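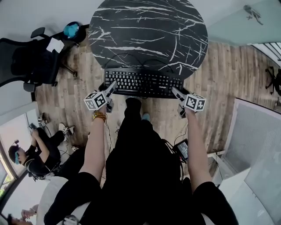
共用ラウンジの模様替え 写真ページ

Gedoraビル2階の共用ラウンジを、1月の連休を使って模様替えしました。家具の配置が大きく変わったので、新しい使い方とあわせてまとめておきます。しばらく来ていない方は、次に使う前に一度目を通してください。

今回の作業は、家具の移動、床の清掃、備品の棚卸しの順に進めました。担当はTsung-han HsiaoとMiroslava Pavliuk、配線まわりはErick Laizerが受け持ちました。家具の多くは前からあったものをそのまま使い、新しく買い足したのはケーブルクリップと椅子のキャスターだけです。

丸テーブル
白い筋の入った黒い大理石風の天板です。以前は窓側で打ち合わせ用に使っていましたが、壁から離して、四方から座れる位置に移しました。直径があるため、通路側は人がすれ違える幅を残しています。椅子を引いたまま席を立つと通れなくなるので、戻してから離れてください。
天板は指紋が目立ちます。拭くときは固く絞った布で一度拭き、そのあと乾いた布で仕上げます。研磨剤の入ったクリーナーは使わないでください。飲み物はふた付きの容器に限り持ち込めます。

キーボード
黒のフルサイズです。テンキーを使う入力作業が多いという声があり、小型のものから戻しました。縁に近いところに置く人が多いのですが、丸い天板は手前の角が支えにならず、フルサイズだと両端がはみ出しやすくなります。長く打つ場合は少し奥へ押し込んで、手首を天板にのせると楽です。
使い終わったら、ケーブルを引っ張らずにテーブルの中央寄りへ戻します。キーの間のほこりは月末にブロワーで飛ばしています。飲み物をこぼしたときは、拭く前にまずケーブルを抜き、Shufen Kangまで知らせてください。予備は備品棚の上から2段目にあります。

ケーブル
机の上を通るケーブルは黒で統一しています。天板も黒いので目立たない反面、どれがどこにつながっているか分かりにくくなりました。両端に番号札を付ける作業を進めていて、16本のうち半分ほどが済んでいます。札のないケーブルは抜かないでください。
床に下ろす分は、テーブルの脚に沿わせて面ファスナーで留める方式にします。結束バンドは外すたびに切ることになるので、今後は使いません。

椅子
黒いメッシュ張りの肘掛け付き事務椅子です。座面の高さは右側のレバー、背もたれの固さは座面下のつまみで変えられます。以前の椅子は肘掛けが天板の縁に当たって傷をつけていました。座面を一番低くしておけば下に収まるので、帰るときは下げておいてください。
キャスターは床を傷めにくいウレタンのものに交換しました。動きが重いと感じたら、髪の毛や糸が絡んでいないか確かめます。

床
灰色がかった茶色の木目の床です。壁際まで同じ色で続いていて、家具をどけると思ったより広く見えました。掃除は乾いたモップが基本です。水拭きは週に一度だけ行い、水気を残さないようにします。
移動の際に古い家具の脚の跡が出てきました。中性洗剤でかなり薄くなりましたが、入口寄りの一か所は残っています。補修材はFungに見積もりを頼んであり、届くのは3月の予定です。それまでは上に重いものを置かないでください。

利用について
同時に使えるのは4人までです。予約表は入口の壁に貼ってあります。続けて使えるのは1枠までとし、次の予約が入っていなければそのまま延長してかまいません。延長したときは予約表に名前を書き足してください。音の出る作業は、隣のWeseckの会議と重ならない時間にお願いします。

忘れ物は入口脇の箱に入れ、1か月保管します。家具の位置について意見があれば、Sheldon Vachonまでメモで渡してください。次の見直しのときにまとめて検討します。

2026年1月10日 更新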